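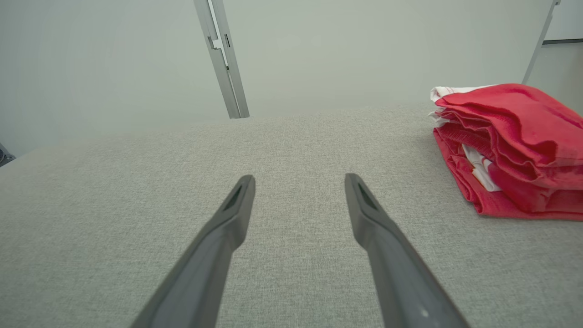
Pesbridge cell: setup and upkeep notes, with the data card for the garment set
Maintained by Wyn Llewellyn and Dede Issahaku

What the cell is for

Two arms, one padded fabric surface, one garment at a time. The project plan calls this "general household cloth handling." I would read that as folding and unfolding a small number of items on one surface in one room, until someone shows otherwise.

The set holds 900 episodes from the wrist and head cameras. Marjan Shokri did the labels. Sibel Akyol wrote the controller, Cukulow, and any question about timing goes to her.

Before a session

Power the arms from the wall switch and let both finish their self-check before touching the tablet. Home them one after the other, left first. Cukulow will accept a simultaneous home and report success, and I don't trust it – we had two wrists meet over the middle in November and the log still says OK.

Open and close each gripper 9 times with nothing in it. Listen for a click near the end of travel. A click means the finger screws need a quarter turn.

Wipe the wrist lenses with a dry cloth. Lint gets everywhere with this kind of work, and the auto-exposure hides it well enough that you won't notice on the preview.

Wrist camera alignment 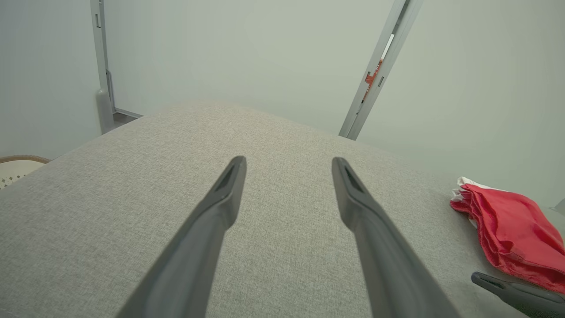
Alignment is the step people skip, and it has cost us more episodes than any hardware fault. The Ametepe script prints a score and a green tick, and I have seen it print the tick with a camera mount I could wiggle by hand. Check the live view yourself. With the jaws open, both fingertips should come up near the middle of the picture with a wide gap of fabric between them. A third fingertip poking in at the lower right, by the red cloth, is fine for training, but pull the other arm back before you run the script or it may lock onto the wrong tip.

If the score changes by more than 3 after a restart, reseat the mount and start over. Don't average the two.

Cables and joints 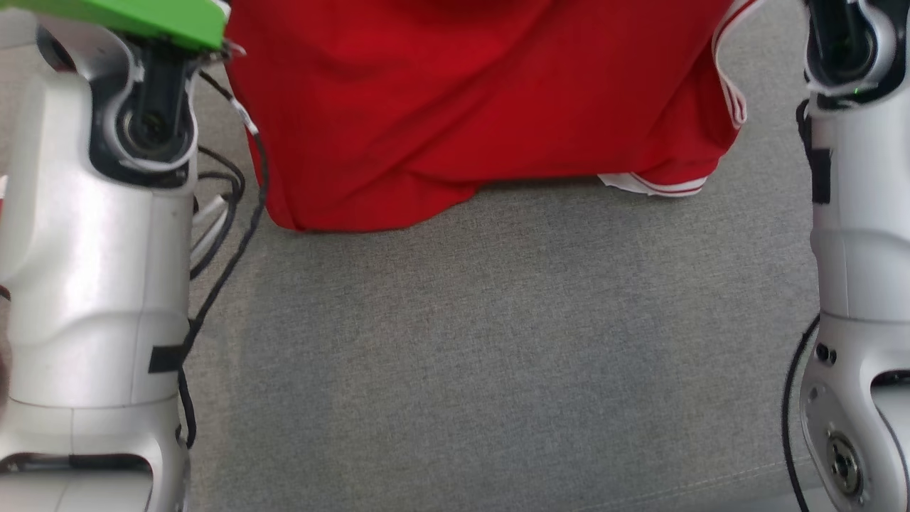 Head view: red garment between the two arms, cables looped beside the left one.

Cable slack is the usual suspect when an arm stutters. Move each arm through its full reach by hand, power off, and watch the loops. They should open and close freely and never go tight. Amerley Akolgo wants them in a sleeve. We tried a sleeve from Zisusholm and it wore through at the elbow, so they stay as they are for now.

Check the flange screws every Wednesday. Regrease at 4000 cycles, whatever the counter on the tablet advises. It resets when the software is updated, so write the count in the paper log too.

Known problems

Success labels mean "the operator pressed the button." Marjan rechecked part of the set and disagreed with enough of them that I would not publish a success rate from it.

Wrist and head streams drift apart over long episodes. The resync tool helps – how much depends on who you ask.

Force readings are uncalibrated. Please don't plot them.

Changes to this file go through Dede.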